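The Arm in the Back Kitchen

In a shared workshop in Kallio, four members are teaching a gripper to handle what a cook leaves on the counter.

By Joni Tikkanen

The workshop opens at 16, and in November it is already dark when I come up the stairs. Most members go left, to the saws. Our small group goes right, to the old staff kitchen, where we have been building an arm for two winters. 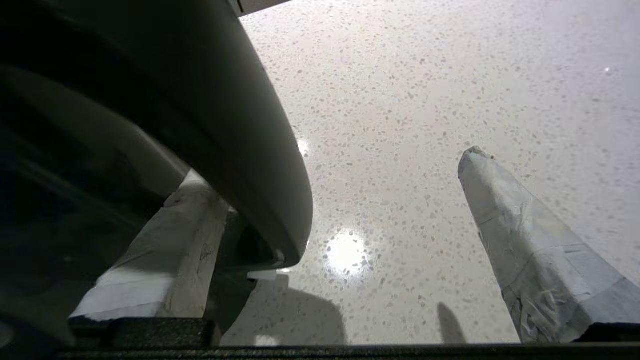
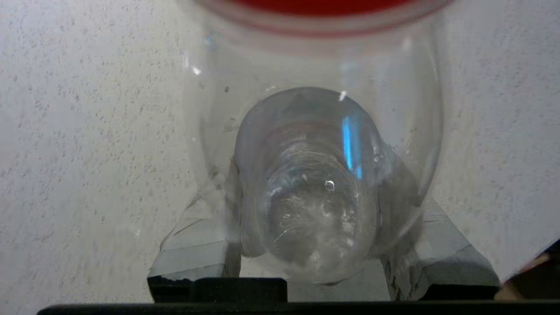

Fingers first

When I joined, I believed that the motors would be the difficult part. We bought them used from a dealer in Ernport and they have given us very little trouble. It is the fingers that eat our evenings. The first pair was hard and smooth, and a jar would turn in them like a key in a lock. The second pair we covered with Gellix, a soft pad that one member knew from his work with bicycle saddles. It held very well for one week and then began to peel at the corners.

Now we use tape. It is cheap, it gives friction, and when it wears out we put more of it on top. I admit that it does not look like engineering. You can see every crease, and the two fingers are not wrapped in the same color.

Clear things are the worst

A wooden spoon is easy for our software. A transparent container is another matter, because the camera at the wrist sees the counter through it, and also every reflection of the lamps. Our counter is pale and speckled, and I have spent long hours looking at glare on it. We discussed covering it with dark cloth. The others voted against, as they want the arm to work in a kitchen as kitchens are.

The control board is a Holex, bought second-hand as well. It restarts when somebody uses the big vacuum cleaner next door, so we have an agreement with the woodworkers - they knock on the wall, and we park the arm.

What comes next

We still want to make new fingers this winter, with a groove in the middle for round objects. The drawing is ready and is now at version 5. Until then there is a roll of tape on the shelf, and a second roll behind it, which I bought with my own money.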